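Skunik: pictures from the sock folding work

Skunik is the planning and perception stack we have been building at Flevau since January. This page collects pictures from the bench and the screen captures we use in our progress notes, with short notes on the software behind them.

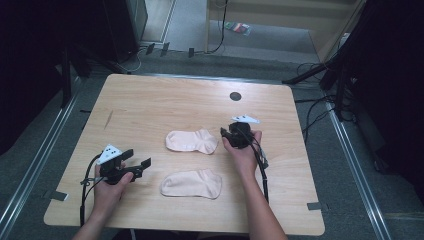
The first task we gave the stack was pairing and folding socks. Cloth has no fixed shape, so a planner that expects a rigid model with six numbers for its pose gets nowhere with it. We store each sock as a short chain of keypoints instead: cuff left, cuff right, heel, toe. Everything downstream reads those four points and nothing else from the camera.

Demonstrations come in through hand-held grippers with marker plates on top. The tracker solves for the pose of each plate, and the jaw position follows from a fixed offset measured once per gripper. The data set now holds 1,366 demonstrations after cleaning.

Cleaning the demonstrations

Cleaning is a separate program with its own settings file. It drops any episode where a marker is lost for more than 12 consecutive samples, and it trims the idle time at both ends. Shorter gaps are filled by interpolation and flagged, so the training job can leave them out if asked.

Two early bugs are worth noting for anyone reusing the code. The trimmer measured speed on the left gripper only, and it cut the start off every episode where the right hand moved first. The second was a sign error in the right gripper offset, small enough that the replays looked fine until the jaws had to close on a thin edge. Both are fixed in the current branch, and the older episodes were processed again.

Perception

The keypoint network is a small one. It runs on a single cropped image and returns four heat maps per sock, plus a confidence value for each point. It was trained on 900 hand-labeled images, then on labels it made itself and we corrected.

Heels are the weak spot. On a sock laid flat the heel point is easy to place, but when the sock is twisted the network tends to put it somewhere along the fold. We now allow the heel to be missing, and the planner falls back to the midpoint between cuff and toe.

Light socks on a light tabletop were a problem for the segmentation step. We stopped thresholding on color and use the edge of the depth image together with a learned mask. It costs a little time per image and has removed most of the cases where two neighboring socks came back as one shape.

Planning

The planner, which we call Gramex, works from a list of moves: align, stack, fold, release. Each move has a start condition checked against the keypoints and an end condition checked the same way. If the end condition is not met, Gramex tries the move again from the new state. After the second failure it stops and writes the whole episode to disk.

Folding in half from the cuff is the move that took longest to tune. The path is an arc between the two gripping points, lifted enough to clear the cloth and lowered slowly at the end. The height of the arc is set from the length of the sock, measured along the keypoint chain. A fixed height worked for ankle socks and failed on anything longer.

Both arms share one plan. We tried planning them separately with a collision check afterward, and the check rejected too many plans when two socks were close together. The joint search is slower, but we call it less often.

Control

The control loop runs on its own computer and takes targets from Gramex over a plain socket. If no target arrives in time it holds position. There is a force limit on the downward direction, which matters more than we expected when a jaw slides under a cuff and presses on the tabletop.

The loop keeps the last 1,000 commands in memory and saves them when anything trips. Most of our debugging starts from that file. We load it into the viewer next to the images and step through until the measured path leaves the planned one.

The viewer

The viewer is called Yazıcı. It plots gripper paths, keypoints and planner states on one timeline. Select any point on the timeline and it shows the closest image with the keypoints drawn on. It also exports still images, mostly for reports.

Known gaps: it is slow to open long recordings, the search box matches whole words only, and the left and right colors are swapped in the printed version. A fix for the colors is in review.

Next on the list

Socks that start inside out, pairs of different sizes, and a start condition for the stack move that does not depend on the heel. More pictures will be added to this page as those parts come together.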